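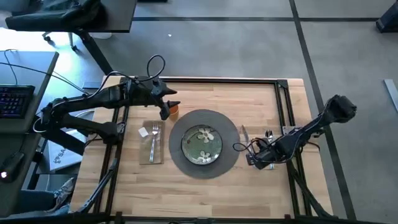 Two fans is plenty, came the answer, and anyone selling you three on a card this size is selling you plastic. Strong start. I hadn't even got the recorder propped up properly.

We were on the first floor at Kun, the small cooling outfit in Ploltembridge that designs the heatsinks and fans for Greltmont's graphics cards. The new one is the Prillava, the cheap one, the one people keep emailing me about. I'd asked for an hour with whoever did the cooler. Got a bit more than that, plus a bad coffee. The engineer didn't want to be named, so no name. Fine by me.

First thing, noise. The last Greltmont card was loud, everyone said so, I said so in my review. Did they know at the time?

"Yes. We knew in the first week. You could hear it through a wall. The fan curve was set late and it was set by people who were worried about returns, so it ran fast all the time, even when you were just reading your email."

And now?

"Now it stops. Sitting at the desktop the fans don't turn at all. When you load a game they come on at 800 revs and most people won't hear that over the case."

I pushed on this a bit. Stopped fans are nothing new, plenty of cards do it, and some of them do it badly. On, off, on, off, every half a minute, which is worse than a steady hum if you ask me. The engineer nodded along to that.

"That's the bit we spent the time on. It has to drop a good way before they stop again. If you set the on point and the off point too close together it drives you mad. I had one at home like that. I ended up with a bit of software forcing it to spin, just to get some peace."

Heatpipes next. The box says two. I'd have liked three, and said so.

"You'd have liked three because three is a bigger number. The chip isn't big. There's only so much of it you can touch. We tried a third pipe, it missed the hot part almost completely and it added to the cost, so out it came. I would rather spend that on the pads over the memory."

Memory temperatures are my own hobby horse, regular readers will know. Cheap cards tend to leave the memory bare, or put a pad on half of it and hope. On the Prillava all the memory chips get a pad and they touch the main heatsink. Small thing, costs pennies, hardly ever on the box. I asked why it isn't on the box.

"Ask marketing. There's room for a dragon."

There isn't a dragon, I checked later, but there is a lot of red lightning.

Size came up. It's a short card, takes 2 slots, no sag bracket needed. Good news for people with older office machines who want to play something in the evening. But the power plug is on the end and not along the top edge, and in a small case that can foul the drive cage. I had exactly that in my own spare machine. Had to take the cage out alltogether.

"I know. We lost that argument. The board was already laid out when it came to us. If it was up to me it would be on top, and next time I think it will be."

So there's a next time?

Long pause. "There's always a next time."

Wouldn't say more than that. I tried twice.

On taking it apart, which I get asked a lot. The cooler comes off with 9 screws, all the same head, all the same length. That last part matters more than it sounds if you've ever driven a long screw into a short hole. Paste can be changed without tearing the pads if you go slowly and warm the card up first. Does it void the warranty?

"Depends where you bought it. I'm not going to tell you to do it. I will tell you we didn't glue anything."

What about dust? Every card I get sent back by friends is choked solid.

"Fins are a bit wider apart than last time. You lose a degree or so when it's new. A couple of years on you're miles ahead, because it hasn't filled up with cat. Reviewers test it for a week, so we look slightly worse in reviews. No offence."

None taken, mostly.

Last question, the one I ask everybody. What's in your own PC at home?

"Something old. It's got a fan cable-tied on where the shroud used to be. Don't print that."

We agreed afterwards I could print that.

Full test of the Prillava to follow once I have a retail one, the sample here has an early BIOS and I dont trust the fan numbers yet. Should be up in July. Comments open as usual, and please stop asking me about mining.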